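On finally getting a desk I like

24 October 2025

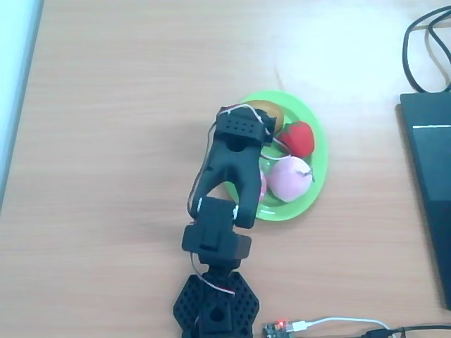 The pale timber top, grain running side to side.

I have wanted a proper desk for years. For most of my working-from-home life I've been a kitchen table person, which meant packing everything into a tub before tea and unpacking it again the next morning, usually with a bit of somebody's toast stuck to the underside of my notebook. I told myself it was good discipline. My neck had other ideas.

So in July I started looking, and I mean really looking, in the way you do when you've decided to spend money and want to be talked out of it. I went to Trokmont first, where everything was white and shiny and showed every fingerprint (mine, after two minutes in the shop). Then I spent a long lunch hour at Fukel, which had a lovely dark one with a leather inset that would have suited a judge. I sat at it for so long that a very kind man asked if I needed a glass of water.

In the end I came home with one in a light colour, a sort of pale orangey tan, and I still stop in the doorway to look at it. I hadn't realised how much a dark surface was dragging the room down. The study faces south and gets precious little sun, even at this time of year, and the lighter wood makes the most of whatever wanders in.

It cost me $179 second-hand, plus a carrot cake for my neighbour, who owns a trailer and knows how to reverse it. We got it up the front steps on the second go and then discovered that the study door opens the wrong way for anything wider than a bookcase. Off came the door! It's still leaning in the hallway, if I'm being truthful, and I've grown rather fond of the open feeling, though the dog now considers every phone meeting an invitation.

A few things I've learned, for anyone else in the market. Measure your chair as well as your desk. Mine has arms, and I only got away with it by a whisker. Think about where the power point is before you fill the desk drawers, because you will be dragging the whole lot out again. And live with it for a week before you buy any of those little organiser trays – I bought four and have given three to my sister.

Next on the list is a lamp. I've got my eye on a Basov with a bendy neck, but they want a small fortune for it, so I may wait for the sales. If you've got one, do let me know in the comments whether the neck droops. I've been burned before.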